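Consejos de taller: qué hacer cuando la pinza suelta la pieza sin avisar

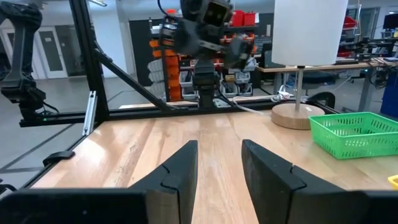
Una pinza que pierde fuerza de cierre casi nunca falla de golpe. Primero deja resbalar una pieza ligera, luego dos, y un miércoles por la tarde se le cae algo que pesa. En nuestro caso fue un tarro de cristal de 592 gramos, que se rompió junto a la mesa y nos tuvo barriendo hasta la hora de cerrar. El programa daba el agarre por bueno porque los dedos habían llegado a su posición, pero el tornillo que une las dos partes de uno de ellos tenía holgura. Conviene mirar justo ahí, en la junta que se ve en cada dedo negro, antes de tocar ningún parámetro. Desde entonces probamos solo con piezas de plástico, como la cesta verde calada, y el cristal se queda en el armario.

Para comprobar la holgura

Corte la corriente y espere 2 minutos. La parada de emergencia no basta: detiene el brazo, pero en muchos equipos la pinza sigue alimentada. Sujete el dedo por la base con una mano y mueva la punta con la otra. Si nota juego o se oye un clic, desmonte el dedo.

Limpie la rosca con un cepillo de dientes viejo y alcohol, déjela secar y ponga una gota de fijador de roscas de fuerza media. Del fuerte no, que luego hay que calentar el tornillo para sacarlo y las piezas de plástico se deforman. Nosotros usamos el de Nerier, pero sirve cualquiera.

Apriete con llave corta. Con la larga es fácil pasarse y marcar el alojamiento.

Para no volver a encontrárselo

Haga una raya con rotulador de pintura que cruce la cabeza del tornillo y el dedo. Si la raya se parte, el tornillo ha girado. Es un truco de Parviz Hashemi, que lo traía de reparar bicicletas. En superficies negras use blanco o amarillo.

Revise la raya cada 900 ciclos, o los lunes si no lleva la cuenta.

Los cables que corren por el borde trasero de la mesa, mejor sujetos con bridas de velcro. Un tirón durante una prueba puede tumbar una lámpara dentro de la zona de trabajo.

Si la pieza ya se ha caído

No meta la mano con el brazo en marcha, aunque parezca quieto. Puede estar esperando una señal y arrancar. Pare, corte, recoja y anote la hora. Para los cristales pequeños va bien una miga de pan húmeda o cinta de carrocero; el trapo los reparte.

Antes de volver a cargar peso, haga 5 agarres seguidos con algo blando, por ejemplo una esponja, y repita la prueba del clic.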